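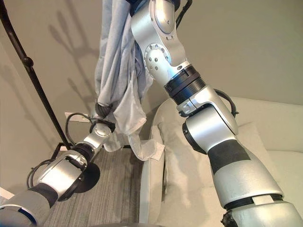
Lesetti Two-Arm Textile Handling Unit
Product and good practice page

Product code: LT 354
Supplied by: Grondlow
Page last revised: 29 Oct 2019

Overview

The Lesetti is a two-arm handling unit for clothing and household linen. It is supplied to aged care residences, rehabilitation centres, training colleges and research organisations that need garments lifted, held, turned and folded in a furnished room. The unit is intended for use in spaces where people live or work, and this page therefore gives as much attention to safe operation as it does to the equipment.

Purchasers are asked to read the whole page before placing an order. The conditions set out under "Site requirements" and "Operating rules" form part of the supply agreement and apply equally to units that are leased or lent.

What is supplied

Two jointed arms with grippers
Base and mounting hardware
Control cabinet with key switch
Two handheld stop controls, one for the operator and one for the observer
Floor marking tape
Set of test garments, assorted weights
Printed operating manual and logbook

The carrying case, the spare gripper pads and the wall-mounted stop button are ordered separately. Organisations replacing an earlier Joseph unit may keep their existing control cabinet, provided it has been inspected by Grondlow and carries a current inspection label. Joseph stop controls are not compatible and must be returned or destroyed.

Materials the unit may handle

The Lesetti may be used with dry, unstarched fabric in light and medium weights. Shirts, blouses, pyjamas, pillowcases, tea towels and light blankets are all suitable. Each item must be checked by hand before it is presented to the grippers. Pins, brooches, coins, pens and hearing aid batteries are to be removed from pockets and linings.

The following must not be handled:

Wet or soiled items
Garments with cords, drawstrings or long ties
Heavy coats and weighted blankets
Anything being worn, or partly worn, by a person

The last item has no exceptions. The unit is not a dressing aid and has not been assessed as one. An organisation that wishes to study assisted dressing must hold separate approval and must not rely on the documents supplied with this product.

Site requirements

The unit may be placed in an ordinary living area. Sofas, armchairs and carpet are acceptable, provided that the base stands level and cannot rock. Thick rugs are to be lifted and stored elsewhere for the length of the session.

A clear distance of 100 centimetres must be kept between the outer reach of either arm and any place where a person may sit or stand while the arms are powered. Where a sofa or chair falls within this distance, it may remain in the room, but it must be treated as out of use and the session sign placed where visitors will see it on entering.

Floor lamps, plant stands and similar light furniture require particular care. An item of this kind may stay within the working area only if it has been entered in the room layout on the control cabinet and has not been moved afterwards. If it is moved, even slightly, the layout check must be repeated. Glass shades and lit candles are not permitted.

Lighting should be even. Strong sunlight across pale fabric can make the edges of a garment difficult for the unit to find, and blinds should be drawn where this occurs. Operators who work with white or pale blue linen against a light-coloured wall are advised to run the contrast check at the start of each session and again if the weather changes.

Power leads are to be run along the wall and covered where they cross a walkway. Cables on the arms themselves must be left as fitted. They need slack in order to follow the joints, and they must not be taped down, shortened or tied back.

Operating rules

1. A trained operator and an observer must be present whenever the arms are powered. The observer has no other duties.

2. Each of the 2 stop controls must be tested before the first movement of the day, and the result written in the logbook. A session may not begin on a verbal assurance.

3. No person may reach between the arms while a garment is held. If an item slips, twists or catches, the operator is to stop both arms, wait for the amber light, and release the grippers from the cabinet.

4. Where a garment is held by both arms, tension must remain within the light setting. The medium setting is reserved for blankets and may be selected only with the key.

5. Sessions are limited to 20 minutes. The arms are then returned to the rest position and the joints checked for warmth, noise and loose covers before work resumes.

6. Long hair must be tied back. Lanyards, scarves and loose sleeves are not to be worn by the operator or the observer.

7. Residents, students and visitors may watch from outside the marked area. They must be told when the arms are about to move and who is in charge of the session.

8. The key must be removed at the end of the session and kept apart from the unit.

Privacy and consent

Where the Lesetti is used in a person's room or with a person's own clothing, permission must be obtained beforehand and may be withdrawn at any time. Recordings made by the unit are stored on the control cabinet only. They are to be erased at the end of the trial period unless the person concerned, or their lawful representative, has agreed in writing to a longer term. Names sewn or written on clothing should be covered before recording.

Care and inspection

Wipe the arm covers with a soft cloth dampened with plain water. Solvents, bleach and spray polish must not be used, as they mark the finish and can harden the seals at the joints. Lint should be cleared from the grippers after every session. A gripper pad that has become smooth or split is to be replaced before the unit is used again.

Labels must remain readable. If a label is lifting or worn, a new one may be requested from Grondlow at no charge.

A full inspection is required every year. The service centre at Rurkholm is closed to incoming equipment during December, and units whose inspection label expires in that month should be booked in early. A unit with an expired label must not be powered for any purpose, including demonstration.

Reporting

Any contact between an arm and a person must be reported to Grondlow on the day it occurs, whether or not there is an injury. Damage to furniture or clothing is recorded in the logbook and reported at the next inspection. The unit should be left as it stood, with the key removed, until advice has been received.

Ordering

The Lesetti is available for purchase or on yearly lease. Orders must be accompanied by a room plan and the name of the person responsible for the equipment. Operator training is held at Rurkholm or at the purchaser's premises and must be completed before the key is released. Quotations are prepared on request and include delivery, set-up and the first inspection.

Related items: spare gripper pads; wall-mounted stop button; carrying case; replacement logbook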